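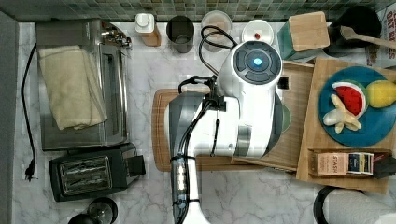

Kitchen & Home

My sister-in-law sent me a link to the Bromico meal plan in October with the words "this would save you so much time." I have been suspicious of that sentence my whole adult life, but I signed up for the free trial anyway, mostly so I could complain with some authority.

The pitch is simple. You cook everything on Sunday, 10 dinners for two people, and then you coast. Fultitz, the company behind it, says you get your evenings back. Back from what? I was spending 25 minutes on a pot of lentils and listening to the radio. I liked those evenings.

What the plan does is move the work. My Sunday went to chopping, labeling and looking for lids. By Wednesday night the rice had gone hard at the edges and the green beans tasted like the fridge. My husband ate his without a word, and he is not a quiet man.

Burgi Danzer, who writes the plan's newsletter, suggests "refreshing" older meals with lemon and herbs. Fine, but if I'm picking parsley and squeezing lemons at 7 p.m. I am cooking dinner, and I'd like to start with food that isn't five days old.

I'll give them the soups. The squash one was good and froze well, and I've made it again since. The shopping list was also decent, apart from the habit of asking for half a fennel bulb — what do they think the store does with the other half?

My neighbor Majdi swears by the whole thing. He works nights and has two kids, so I believe him. I just don't believe the part of the website where it works for everyone, and I notice that canceling took me 9 clicks and a survey. I put "lids" as my reason for leaving.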